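Finally finished Gwynne. Took me most of July and I have thoughts, so typing this fast before work.

Quick background for anyone who hasn't touched it. Gwynne is the one where you play a lighthouse inspector sent to Tornonham, which is an island with way too many lighthouses and not enough people. Made by Fokaro, same studio that did Etov. I loved Etov. I played Etov twice and bought the soundtrack. So yeah, expectations.

First few hours - great. Really great. You get off the ferry, you get a key and a ledger and that's it. No map marker, no companion chirping in your ear. I walked in the wrong direction for a good while and found a chapel with a locked organ in it, and that organ doesn't matter until the very end of the game. Love that stuff.

The ledger is the best part. Every lamp you check gets written in by hand, and if you write the wrong thing the game just lets you. I put down a wrong reading at the north light and didn't find out until the harbor chapter, when a guy reads it back to me. Had to put the controler down for a minute.

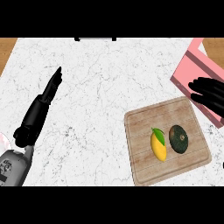 Then the middle. Ugh. Chapter four is all fetching. Oil, wicks, more oil, a part for the pump, the other part for the pump. There are 265 ledger entries in the game and I swear most of them are in chapter four. I did 173 before I gave up on getting them all. Maybe on a second run. Probably not.

Also the stamina bar. Why is there a stamina bar. Etov didn't have one and you climbed a whole dam in that.

Combat is barely there, which is fine by me. You have a flare gun and it's mostly for seeing things. The one boss fight (the keeper, top of the stairs, you'll know) felt like it came in from a different game. Died a bunch. Turned the difficulty down and I'm not sorry.

Ending spoilers, sort of, skip this bit if you care - I took the boat. I know a lot of people on the forum stayed and lit the last lamp, and they say the staying ending is the real one. Watched it online after. It's longer and the music is better but I still think the boat makes more sense for her. She never wanted the job! She says so in the first letter.

Performance was ok. Two crashes, both in the fog area. Patch came out the day after I finished, of course. Save often in there, the autosave is stingy and I lost the whole cave section once.

Would I reccomend it? Yes, on sale. Play Etov first if you haven't.

Ok, late now. Next up is the Etov DLC, which I bought ages ago and never installed.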